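Wukano Studio News
Mar 16, 2025
4 min read

We use cookies to remember your newsletter settings. Accept / Manage

Proofs, rounds and why your card is late

Quick one this month, I'm writing between two print deadlines so forgive the typos.

The business card queue. It's long. We took on 18 new card and logo jobs since January, more than we planned for, and most of them are stuck at the same spot. Not the drawing. Not the printer. The proof. It goes out, it sits in an inbox, then it comes back with notes from four people who don't agree with each other.

So, a few changes to how we handle proofs. They start with any job booked from today. Old jobs finish under the old terms, don't worry.

Two rounds, then we talk. Every card job now includes two rounds of changes. After that it's a phone call before anybody opens the file again. Hưng Mạc tried this on the Daza rebrand and it cleared up in one call what eleven emails had made worse. The client wanted the name bigger. That was it. Everyone had been writing around it.

One person signs off. Please pick them before we start and put the name on the order form. Your partner, your cousin, your front desk can all look at it, great, but the notes come to us from one address. If we get two sets we'll send both back and ask you to sort it out.

Say what's wrong, leave the fix to us. "The phone number is hard to read" is a very usefull note. "Make the phone number red" might be fine, might be a mess at print size. Mihret Chala keeps a folder of red phone numbers if you need convincing.

Check the boring stuff first. Spelling of your own name. Zip code. The web address – type it into a browser, don't just look at it. We reprinted 300 cards for Tatdale in January with one letter missing from the street. They had signed off, we had signed off, and the letter was missing the whole time. We split the cost. Neither of us enjoyed it.

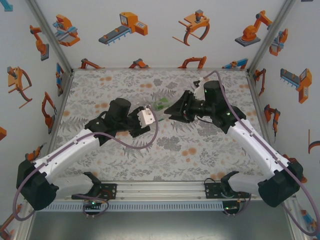
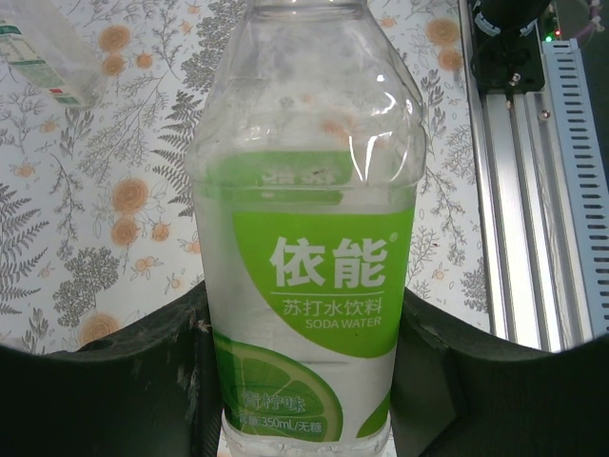

What happens if I find a mistake after I've approved the proof?

Call the studio right away, don't email. If the plates haven't gone out we can stop the job and swap the file for a flat $40. Once it's on press you pay for the reprint, unless the mistake was ours and wasn't on the proof you saw.

Colors, again. Your screen is not the card. Two phones side by side will show you two different blues and neither one is the blue you get on uncoated stock. For any job where the color really matters (a house color, a match to a sign or a van) ask for a paper proof. Adds two days. Worth it for a first order, skip it for a repeat.

Paper. The soft-touch black we all liked is out of stock and the supplier won't give a date. We have samples of a heavy cotton white and a gray with a bit of tooth to it, come by and feel them. The gray takes letterpress nicely. It does not take foil nicely, we tried, please don't ask for foil on the gray.

Ullitus packaging labels are done and off to the printer, all 2795 of them, five versions, one very patient client. Mihret did the lettering by hand and then redrew it all for small sizes. I'll get her to write up the process for a later issue if she has an afternoon. She doesn't think she has an afternoon.

Thanks to everyone who sent a few kind words after their order. We do read them. If you're happy for us to put yours on the site say so in the message, otherwise it stays in the inbox. First name and business is enough, and short is good. If something went wrong we'd like to hear that to – same address, goes to the same two people.

Order form is updated with the sign-off line. If you've got the old PDF saved on your desktop please bin it and grab the new one, the old one still has last year's prices and I can't honor those anymore.

Ok, back to the cutter.

Get the studio newsletter in your inbox. Unsubscribe any time.

Recent items
Rounded corners: when they help and when they don't
What to send us before a logo job
Matte or gloss for a card people write on
New prices and turnaround times
How we name our files, and why you should keep them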